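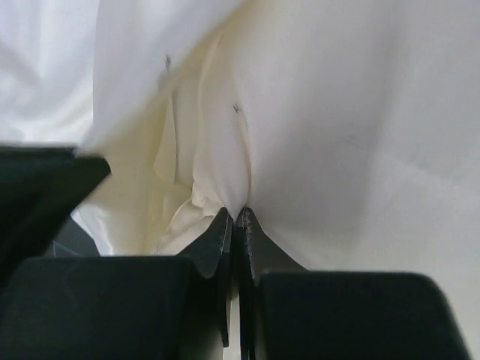
Creases in white table linen at Skirwood Hall
Our office is responsible for the linen used at receptions in Skirwood Hall. The cloths are white and are folded into storage after each event. On unfolding, many show a faint line running diagonally across an otherwise smooth surface, much like the gray crease on the right-hand side of the white fabric shown, and small wrinkles wherever the material has been gathered tightly. We request advice on removing such lines before the next reception in September - the present practice is a single pass with a dry iron.
Silvana Honorato

Tirnell
A dry iron is seldom sufficient for a set crease. Dampen the line evenly with clean water, leave the cloth rolled for 20 minutes, and press it from the reverse side at the setting on the care label. Work along the crease and then across it. Bunched areas should be opened by hand and smoothed flat before any heat is applied. If part of the cloth has a sheen, place a plain cotton cloth between it and the iron.

Castow
Store them on rolls. We have done so for 2 years.

Fitzsimmons
I concur with Tirnell regarding dampening. Please confirm the fiber content first - polyester blends require a lower setting than cotton.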